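22 mars 2025
Par Zuleica Assunção

Quand on anime un club de robotique au collège, on finit par avoir des avis très arrêtés sur des objets dont les autres adultes se moquent éperdument, et parmi ces objets il y a le dévidoir de ruban adhésif. Chez nous on en met partout ! Pour tenir un câble le long d'un châssis, pour tracer une ligne au sol, pour étiqueter les moteurs (« gauche », « droite », et « NE PAS TOUCHER » dans l'écriture de mon collègue Lajos Fodor). En novembre, j'ai donc commandé le petit dévidoir à main Prulska, en orange, et je vous dois un compte rendu depuis un bon moment.

Le principe est tout simple, un cadre en plastique ouvert en U, une lame au bout, et on glisse le rouleau entre les deux branches. J'ai bien aimé qu'il soit ouvert, on voit tout de suite ce qui reste, et les élèves comprennent sans mode d'emploi. La première fois, il faut quand même écarter un peu les branches et chercher le bon axe, et les plus jeunes viennent souvent me demander un coup de main. Une fois le rouleau bien assis, le ruban vient droit.
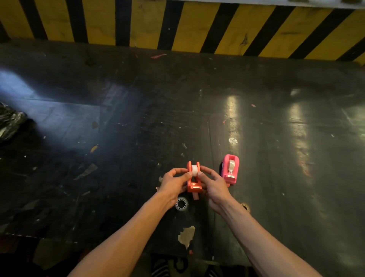
Le dévidoir orange et son petit rouleau blanc, avec le rose juste à côté.

Le rose, c'est notre vieux Tandora, tout en rondeurs, que j'ai gardé pour le ruban transparent. Il est plus joli, je l'avoue, et plus agréable dans la paume, mais changer le rouleau y demande des ongles et de la patience. Pendant la préparation du tournoi de Gonorport, où l'on a 25 minutes pour réparer entre deux manches, c'est l'orange que tout le monde réclamait. Ayuba a refait toute la fixation de son capteur avec, à genoux par terre, pendant que sa sœur Araba lui lisait le règlement à voix haute (je ne suis pas sûre que cela l'ait aidé).

Côté reproches, la lame mord bien, presque trop pour des mains pressées, et j'aurais aimé un petit capot. Le cadre n'accepte que les petits rouleaux, ceux de toile restent donc dans la caisse avec les ciseaux. Et puis il est léger, il se promène, on le retrouve sous un établi ou dans un cartable. J'en ai racheté 2, pour avoir la paix.

Je le recommande aux clubs sans hésiter, un peu moins pour un bureau, où un modèle lourd que l'on pose sera plus confortable.

Commentaires

Mawuli Amegashie
Merci Zuleica ! Est-ce qu'il prend le ruban de masquage Kyei ? Le nôtre coince dans tous les dévidoirs du local.

Zuleica Assunção
Le plus étroit, oui, sans forcer. Le large ne rentre pas, j'ai essayé.

L. Fodor
Je maintiens que le rose est meilleur. Et mes étiquettes sont très lisibles.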